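Second acts, second takes: what I learned programming a comedy season
Speaker notes, Plerkcombe film society open day. 9 min read
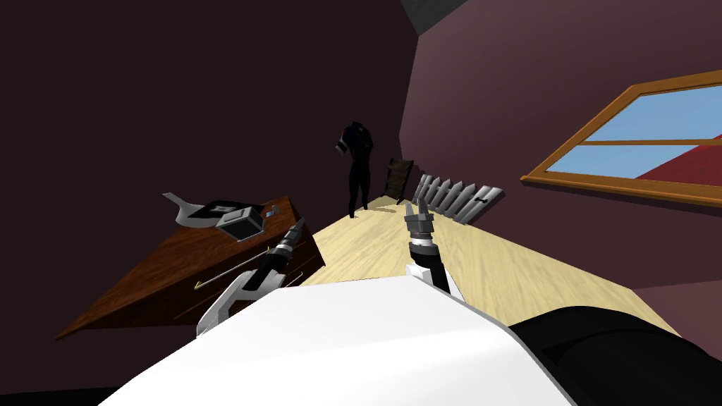
Why does a romantic comedy that died at the box office play so well to a full room ten years later?
The room does half the work. Farce needs people laughing at different moments and setting each other off, and a Tuesday matinee with four in the seats never had a chance.

Start there. Don't thank everyone, it's in the printed sheet.

Who I am: Bezawit Gebreyes, programmed the comedy strand at the Plerkcombe for three seasons. Before that, box office. Before that, sold ice creams. Keep it short.

THE SEASON
- 14 films, one a week, Sunday at 4pm
- All comedies, all flops or near-flops first time round
- 200 seats. First week we sold 21. Say the number, wait for the laugh.
- Whole season: 1,663 tickets. Got there by word of mouth mostly, plus the poster with the door on it

Mention door poster was my sister's drawing. She'll be in the third row.

WHY DOORS
Every farce is a film about doors. Hotel corridor, dressing room, two flats sharing a landing. Somebody goes out of one as somebody comes in by another. If you don't know where the doors are you won't laugh.

The good directors show you the whole room early. Wide shot, hold it, let people learn the map. The bad ones cut straight to faces and you spend the next twenty minutes wondering where the bathroom is.

Clip one: The Gumede Honeymoon. Run from the lift opening to the wet dressing gown. Under two minutes. DON'T talk over it. I talked over it at the last one and lost the whole room.

After clip: ask who spotted the husband's shoes. Usually three hands. Shoes are there from the first shot! Nobody points at them. Then forty minutes later they're the only thing that matters.

TIMING
Held pause vs the dead pause. Held pause = the actor knows something. Dead pause = the editor doesn't.

Example, the breakfast scene in Flandov. She puts down the toast. Looks at the letter. Picks the toast back up. On my own at home I thought that shot was far too long. With a full house it's barely long enough, they're still laughing when she bites it. So the cut was right and I was wrong, and so was every reviewer who called it slow. They'd seen it at ten in the morning with a coffe and a notebook.

(If running late skip Flandov and go to lying.)

LYING
Romantic comedy runs on a lie somebody could clear up in one sentence. People complain about this. "Why doesn't he just tell her?" Fair enough. The answer has to be in the character, we need to see what he'd lose.

Three sorts of liar:
- the coward. Easy to forgive, hard to root for
- the show-off. Fun for an hour
- the one who's lying to be kind. Most dangerous, best third acts

Clip two: Satamell, the dinner. The kind liar. Watch the waiter, he's on to her before the husband is. Waiter has one line in the whole film and gets the biggest laugh in it. That actor came from radio and you can hear it, every consonant lands.

Say something about supporting parts here. A comedy with a dull waiter is a dull comedy. When I'm picking films now I watch the small parts first, hotel clerk, taxi driver, somebody's mum. If they've been given something to play then the writer was awake.

WHAT WENT WRONG
Be straight about this bit, people like it.
- Week three, sound out of sync for the first reel. In a farce that is fatal. Slap arrives after the face
- Programmed two hotel films back to back, audience thought they'd come to the same one twice
- My introductions went on too long. Got a note through the letterbox about it. Kept the note
- Picked one film because I loved it at fifteen. It has not aged. Half the jokes are about a secretary's legs. Should of rewatched it before booking, my own fault

Lesson, if anyone wants one: watch everything again, all the way through, with somebody who doesn't owe you a favour.

ENDINGS
Weddings, airports, running in rain. All fine if it's earned. My favourite is still The Gumede Honeymoon, they miss the boat and sit on the luggage and argue about sandwiches. No kiss. People came out beaming.

Clip three if there's time. If not just describe the sandwiches.

QUESTIONS
Likely ones:
- Will there be another season? Hoping for October, waiting on prints
- Can we suggest films? Please do, box by the door
- Why no recent ones? Price of the licence, mainly
- Did I cry at Satamell. Yes

Water. Glasses. Turn phone off this time.

Comments

tessa_m: The shoes!! Watched it again last night and they're under the chair the whole time.

Old Row F: I was one of the 21. Heating was off as well, you left that out.

pgb: Disagree on Flandov, still too slow, toast or no toast. Enjoyed the talk though.

Marnie: Which one was the film with the secretary? Asking so I can avoid it.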